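Can a robot put the shopping away yet?

I've been banging on about this for years to anyone who'll listen, usually while I'm emptying the dishwasher. When do we get the machine that does the boring bits? I don't mean the vacuum that gets stuck under the sofa (I'm fond of mine, it's called Trollovetti and it has eaten two phone chargers). I mean hands. Something that can pick up a thing it hasn't met before and put it where it belongs.

So in July I took a train to see Rosov, a small workshop that builds and trains two-armed robots, and I came home absolutely buzzing. I wrote 10 pages of notes and then couldn't read half of them.

First, the good news. Picking things up is so much better than it was! I remember watching demos where a robot would spend ages lining up with a foam block and then knock it over. Now the arms go in smoothly, and if the first grab is a bit off they often back out and try again. I saw a pair of them fold a tea towel, badly, in a way that reminded me strongly of my own folding. I clapped. I was the only one who clapped.
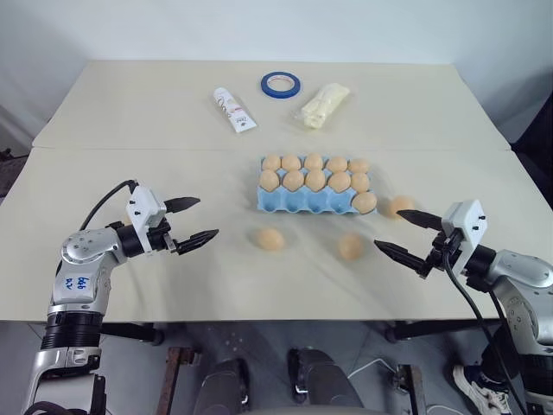 Eggs are my favourite test of the lot, and I could talk about them all day. Every household chore has a bit of egg in it somewhere: squeeze too hard and you've made a mess, squeeze too gently and you've made a different mess. We do it half asleep on the morning of a big breakfast, and we never think about how much our fingertips are telling us. A machine has to get all that from its cameras and motors, and then cope with the shape as well, which rolls if you nudge it. With three still loose on the cloth and four empty cups in the front row of the blue carton, you've got a lovely little puzzle: which one first, which arm, and how do you lower an egg into a cup with two ridged black fingers wrapped round it without bumping the ones already sitting there? I'd never thought of loading eggs as planning, but it is.

They're working on a training set they call Murnov, which has 640 goes at kitchen jobs in it so far, and the plan is to get to 1,024 (somebody there likes powers of two). I asked if more goes simply means a better robot. The answer was yes, up to a point, and then it depends on how different the goes are from each other. New table, new light, a carton turned sideways. That made sense to me. I can find the cutlery drawer in a stranger's kitchen by the third try, and that's a skill I built up over 40 years of making tea in other people's houses.

Now the less good news. Speed is still a problem. If you had a whole weekly shop to unpack you'd want to have eaten beforehand. Anything see-through or floppy is hard, and bags are a proper nuisance. And a kitchen is a terrible place, when you think about it, full of wet surfaces and cats.

Shop floors will get there first, I reckon. The shelf stays where it is and the boxes are the same size from one week to the next. A home changes every time a child walks through it.

But I'm more hopeful than I was. Next on my list is Tsai, a laundry project where they're trying to get a machine to pair socks. I've got a bag of odd ones ready to take with me.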